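2025-11-19, kitchen bench, breakfast task

Goal for this block: get the sandwich sequence to run start to finish with the machine switched off at the wall. Bread only, no filling, no heat. Heat waits until the safety form comes back signed.

Reset the workspace with the tape template before starting. The machine goes parallel to the long side of the table, plate in front. The Brisex config from last week still loads, but the table height in it was wrong by 3 mm. Fixed and saved under a new name, so please don't load the old one.

Teleop demos first. Switched the leader arm to the Flindine grips, which are less tiring over a long session. Total in the Flovora folder is now 156 episodes, of which 20 are from the old table and should stay out of training. I moved those into a subfolder and left a text file in there saying so.

Order of the task as we are recording it now:

1. Lid up, from the side. Hook the finger under and lift, no squeezing.
2. Slices from plate to the sandwich side, back well first.
3. Lid down, push at the front until it stops.
4. Back to home pose over the front of the table.

Lifting from the side keeps the wrist clear of the knobs and the pan. Coming from the front we kept bumping the little lever between the knobs.

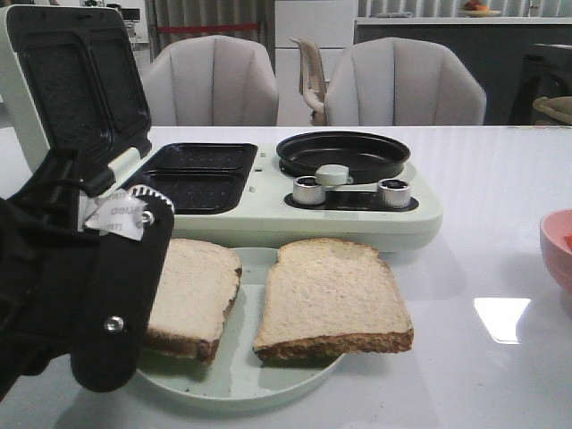 ## Lid

Most of the trouble is still step 1. The hinge is stiff for the first part and then goes light, and the arm overshoots if the gain is left where it was for the drawer task. Dropped the gain and added a short pause at the top before letting go. Better by feel, but I want numbers before calling it done.

The policy trained on the old demos (checkpoint 3065) does go for the lid, but it goes too high and closes on air. I think this is the table height again. Not worth debugging until we retrain on the new set.

Closing works best with the fingers shut and used as one flat block. Wrote that into the operator sheet. Whoever records next should do it the same way every time, or we get two styles mixed in the data and the policy will average them.

## Bread

Plain white slices. They need to be reasonably fresh, as the dry ones crack at the grip point. Two-finger grip on the crust side, low force. A slice that overhangs the rim of the plate is easier to get hold of than one lying flat in the middle, so I am allowing some overhang in the start positions. We should write this down as a condition in the report and keep it the same for the evaluation runs.

Crumbs are going to be an issue for the success check. The script thresholds the inside of the plate against a clean reference, and anything dark on it counts as "bread present". Options are to wipe the plate at every reset, or set a minimum blob size. I prefer the blob size. Wiping between episodes slows the recording down and somebody will forget.

Wrist view with lid closed and no bread on the plate, which is the kind of case the check has to pass:
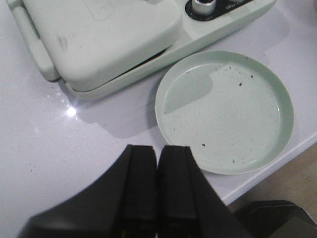
*Wrist cam, lid down. Crumbs on the plate, shadow from the machine across its upper left.*

The shadow is a second problem for the same script. It darkens part of the plate, so a single threshold won't do. Try the difference in hue, or mask that side out. The glare on the tabletop is outside the plate area and can be ignored for now.

Also the plate is too close to the front edge of the table for my taste. Move the tape mark back before the next session and redo the template.

To do

- blob size filter, test on the old episodes too
- retrain on the new set only
- move plate mark
- print operator sheet again with the lid closing note
- return the torque driver to the Engelhardt cabinet
- ask about the safety form, we need it before January or the demo day plan has to change to cold bread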